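Ama Nyarko has managed hard water complaints for the Pukotum utility since 2101 was only a meter code, she says, and most calls still concern scale in kettles.

Source water leaves the Pustach wells at 30 grains of hardness. "That figure has barely moved," Nyarko said. "The limestone sets it, and the treatment plant was built in 1942 for disinfection and iron removal. Softening was never in the design."

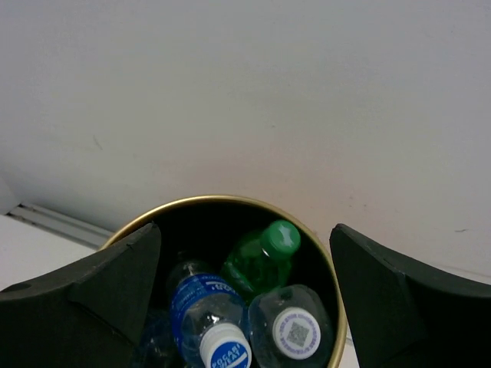

A central softening stage has been costed twice. Nyarko prefers lime dosing to ion exchange – the brine discharge from the latter would exceed the limit on the river outfall. "You end up moving the salt problem downstream," she said.

A pilot is due to start in May on a loop serving 500 connections. Samples will be drawn at 6 a.m., before demand picks up. Households with their own softeners have been asked to leave the settings alone until the first results are in.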